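Notebooks > Gestwood Lab > Handover Study > 23rd May

Tube handovers, second block

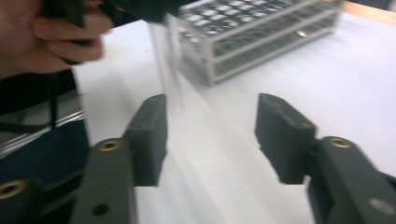

Spent the morning on the blur question. Mirjam Koller wants the policy trained on everything we record, including frames where the tube is smeared. Szu-yu Wan wants them filtered out by a sharpness score before training. We ran both versions overnight on the April data, same seed, same 300 demonstrations, and compared them today on the bench.

Result: filtering hurts. The filtered policy closes early. The sharpness score throws out the approach phase almost completely and keeps the frames where everything is at rest, so the model sees very little of a tube in motion and treats any vertical edge between the fingers as a cue to close. The unfiltered policy waits longer and missed on 10 fewer trials in the set. One bench, one rack type, so I am not writing it up yet.

Side result. Clear glass on a white tabletop is the worst case for the depth estimate. Wall highlights are the only usable feature and they shift with the overhead lights. Mahfuz Bandara suggested a gray mat under the rack. I would prefer to leave the table as it is and collect more. If the policy needs a mat it will fail at Bemora, where the benches are white too.

Shutter is at the 17 ms setting. Going shorter means more gain, and the noise on the glass gets worse than the smear. Leaving it.

Finger opening: the wide start position stays. Rostam Karimi tried a half-open start after lunch and clipped the tube rim on the second trial. No breakage. Logged under contact faults.

Timestamps between the two grippers drifted again. Fixed by restarting the sync process, cause unknown. Any run after the drift needs to be checked by hand before it goes into the set. Mechthild Kaufmann has the list.

Target for the block is 700 demonstrations. Still to do: rerun the filtered version with a lower threshold, so that Szu-yu gets a fair comparison, and label the release phase separately from the grasp phase.

Recent entries
Sync drift, first notes
Pad wear after the April runs
Rack placement and reach limits
Visit to Gistmont
Threshold sweep, sharpness score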